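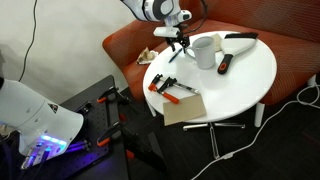

Tabletop pick over a round table, two-finger gripper. Bar clamps, mug and pen in the work area.

Trokside Bench Cell Safety Kit

Product code: TRK-299
Availability: In stock, ships from our Moncton warehouse
Price: $500 plus tax

The Trokside kit is a set of printed and physical items for people who run a small robot arm at a bench or table. It covers the everyday rules: who can be near the arm, what can be left on the table, how cables are run and what to check before power goes on. It suits labs, training centres and small shops that have an arm but no written procedure for it.

The kit does not replace a risk assessment. You still need one for each cell, and a new one when you change the gripper, the table or the task.

What's in the box

2 laminated rule cards, English and French
1 pre-start checklist pad
1 roll of floor marking tape, yellow
8 cable tags, numbered
1 lockout tag with cord
1 binder with task sheets and sign-off pages

Table rules (from card 1)

Only items named on the task sheet stay on the table while the arm is powered.
Clamps not in use go back on the rack. Clamps in use are checked for tightness at the start of each shift.
Mugs used as test objects are marked underneath and are never used for drinks.
Packaging, tissue and offcuts are cleared between runs.
Nothing hangs over the table edge on the operator's side.
A table on a pedestal base is pushed by hand from two sides before the first run. If it rocks, level it.

Cable and floor rules (from card 2)

Arm cables need enough slack for full reach – check this at slow speed.
Floor cables are tagged, and taped or covered wherever people walk.
Plugs and adapters stay outside the marked zone.
Seating inside the arm's reach stays unoccupied while the arm is powered.

Before you order

The task sheets assume one operator and one arm. If two arms can reach the same work area, order the shared zone supplement (sold separately) and fill in both sets. Speed and force limits are left blank on purpose. Take them from your arm's manual and your own assessment.

The checklist wording was written by Ravinder Turcotte and reviewed by Normand Robichaud. It was last revised in February. Binders from the earlier printing can be updated with a free page set – email us your order number.

Shipping weight: 2 kg
Refill checklist pads: sold singly
Returns: 30 days, unopened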